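February
Words by Edmund Marciniak

By the time I got my coat off, the robot had already stopped itself twice. Both times it had its fingers down inside an old server, and both times the message on the screen was the same: grip force out of range. I've written about enough machines to know that a message like that can mean almost anything, so I put the kettle on and settled in for a long morning.

I was at Okeck, who strip retired servers for parts. It's fiddly work. The memory comes out first, then the processor, then whatever is left that somebody might pay for, and the arm they use for it (a Verkeo, with a two-fingered gripper they fitted themselves) had managed 900 boards before I turned up. I felt a bit like a jinx.

The fault that brought me there had happened the week before. The arm was lifting a memory module when it should have felt the clips let go and eased off. Instead it kept squeezing. The setting said 100 newtons at most, and the log showed it went up to 425 before the drive cut out. The module cracked down the middle and a piece of it flew past the operator's ear - she was wearing her glasses, thank goodness, but she was leaning in further than she should have been, and she told me so herself before I'd even asked!

So whose fault was it? I went in expecting software, because it's nearly always software, and I was wrong. Zinance, who look after the control side, had been through the log line by line and found the arm doing exactly what it was told. The trouble was in what it could feel. A scrap of wire had worked its way into the finger joint and was holding the force sensor slightly off, so the arm thought it was gripping far more gently than it was. A bit of wire! You could lose it in your pocket.

Gajewski, the safety firm they called in, weren't very interested in the wire. They wanted to know why one sensor was trusted with the whole job, and why you could lean over the bench while the arm was live. I thought that was fair. There's now a second check on the motor current, and a light curtain 200 millimetres in front of the bench that stops everything if you so much as wave a biscuit through it (I did, sorry).

The two stops on my morning were the new check being jumpy. They've since slackened it a touch, and the joints get brushed out at the start of every shift, which the operator reckons should have been happening all along. I stayed until they were back on boards with the memory already out, and I kept my hands in my pockets.

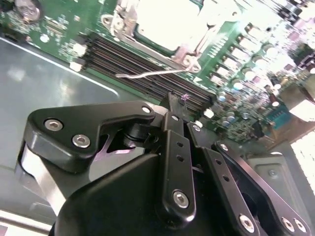 The gripper over a server board at Okeck, with a tiny bit of purple wire caught on its fingertip.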